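Towel folding robots stopped at Kurkach laundry after gripper fault

2021-05-07

The laundry company Flilard has stopped the robots that fold towels at its Kurkach plant, after a gripper closed while a worker had her hand on the table. The worker had a bruise on two fingers and returned to her work on the same day. No bone was broken, the company said in a short statement.

The accident happened at the end of the morning shift. A towel was lying badly under the gripper and the robot had paused with an error message. The worker reached in to make the towel straight. According to the statement, the arm did not move from its position, but the gripper received an old command to close, which was still waiting in the control program from before the pause.

Flilard has 6 folding tables in Kurkach, and all of them are switched off until the check is finished. Before the stop, the tables folded 4000 towels in one day, mostly for hotels and swimming pools. The work is now done by hand, and the company has asked people from the ironing section to help. Customers were told that deliveries can be late by 2 days.

The control program comes from the firm Aerts, which confirmed the fault on Thursday. Aerts said that a pause must clear all commands, for the arm and also for the gripper, and that in the version used in Kurkach only the arm commands were cleared. The version was installed in October. A corrected one is being tested at the workshop of Aerts in Rinent, with the same kind of cloth that is folded at the plant.

The union at the plant wants more than a new program. It asks for a light barrier in front of each table, so that the power to the gripper is cut when a hand comes near. It also says that workers had reported a gripper closing late before, and that these reports received no answer. Flilard did not comment on this point, but said that it will read the fault book of the last 60 shifts again.

The tables will start again one after another, and the company did not give a date. Until then, staff are told to press the red stop button before they touch any towel on a table, also when the robot is standing still.

A robot arm with its gripper at the corner of a folded towel.
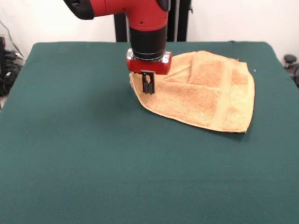
More local news

Road to Rinent closed at night for new asphalt

Swimming pool in Kurkach looks for summer staff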